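Dish rack

A dish rack, also drying rack or drainer, is a frame for holding washed dishes while water runs off and air gets to them. Usually kept by the sink, sometimes on a table. Made of wood, wire, plastic or steel.

Types

Peg racks: slanted rows of pegs, mostly wood. Plates stand between the pegs, cups hang from them. Wire racks: lighter, easy to rinse, can rust at the welds. Cup racks: a smaller kind for cups only, often with a bar or dowel on top. Folding racks – two hinged sides, store flat.

The Penier rack, a folding peg type, was sold by Burnance in beech and later in pine. Width 335 mm, depth 135 mm, 40 pegs. Theda Kettler's guide to small kitchens lists it under "drainers", wich is the older name in the trade.

Use

Cups go on their sides or upside down. Bowls take more room then plates and are often dried with a cloth instead.

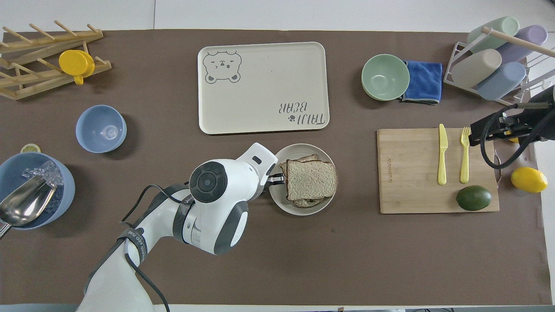 Wooden peg rack with a yellow cup; white wire cup rack with pastel plastic cups.

Care

Wooden pegs: wipe, dry, oil now and then. Wire: check the coating for chips.

See also: Dish towel, Draining board, Plate rack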